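4.2 Operating rules for the cable insertion task

The rules in this section were drafted by Boyang Yu and revised by Reece Birkett in September, after the first series of runs at the Horrocks laboratory. They apply to any work in which the arm handles a network cable near equipment, and they supplement the general risk assessment in Section 3.

Rule 1. The network device is disconnected from the mains before the arm is enabled. A second person confirms this and signs the run sheet.

Rule 2. Joint speed is limited to 50 mm/s at the tool within the approach zone. The limit is set in the controller, and the operator may not override it from the pendant.

Rule 3. The cable is gripped on the cord or boot. The fingers must not close on the locking tab of the connector.

Rule 4. If the measured contact force exceeds the threshold in Table 5, the arm retracts along its approach path and the run is logged as a stop. No more than 4 attempts are made on one port before it is inspected by hand. 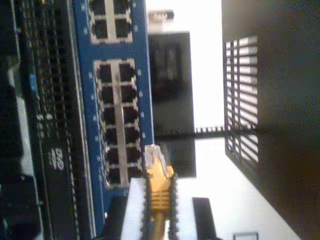
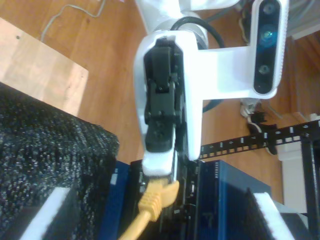

Figure 6. Yellow Ethernet cable at the network hardware, view of the gripper finger pads (first) and view of the arm and gripper (second).

Rule 3 was the hardest to write. The earlier Multberg procedure refers only to "a secure hold", which two operators could read differently. We replaced this with a named contact area and added a check of finger position to the run sheet.

Connectors are replaced after 2,000 insertions or at the first visible damage to the contacts. The count is kept per connector, on the label sheet in Appendix C.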